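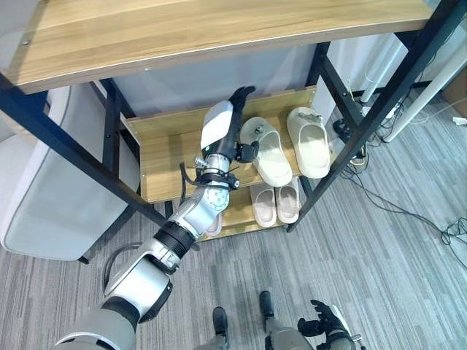
Trotora: a word list of what people call their indoor shoes

What's in it

Hello! I've been collecting words for slippers for far longer than I meant to, and this folder is where they've ended up. It started with an argument at home over whether "baffies" was a real word (it is, it's Scots, I won) and then I began writing down every other one I came across. There are 958 entries now, taken from old letters, shop catalogues, family cookbooks with notes in the margins, and a great many chats at bus stops.

Each row is one word as one person used it. If two people both told me "mules" but meant different things, that's two rows. I know this annoys anyone who likes a tidy table, sorry!

Files

words.csv is the main list
places.csv has the towns and villages, spelt the way I'd spell them
notes.txt is me rambling, but please read the bit on plurals
old/ is the list as it was before I fixed the accents

Columns

word: as written or said, lower case
meaning: in my words, kept short
place: where the person grew up, or blank
source: letter, catalogue, cookbook or chat
sure: from 1 to 5, where 5 means I'd bet my tea on it

Where it came from

The catalogues are from Griffiths, a shoe shop in Prirkmont that let me sit in the back with their boxes of old paper for most of October. They gave me 432 of the rows, so the list leans heavily towards shop words like "house shoe" and "scuff". Bear that in mind before you draw any grand maps from it.

Things that are wrong with it

Plenty. The spelling of anything I only heard is my best guess. Children's words are in there too (I couldn't leave out "flippy-floppers") and I haven't marked them apart yet. Four of the cookbooks have no place at all, and I've left those blank.

Opening it

Any spreadsheet will do. If the accents come out as gibberish, choose UTF-8 when you import. There's also a little script called Brovo that sorts the words by ending, which I find very soothing on a wet evening.

Using it

Help yourself, for anything you like. A mention of Trotora would be lovely. If your gran had a word I've missed, open an issue and tell me where she grew up.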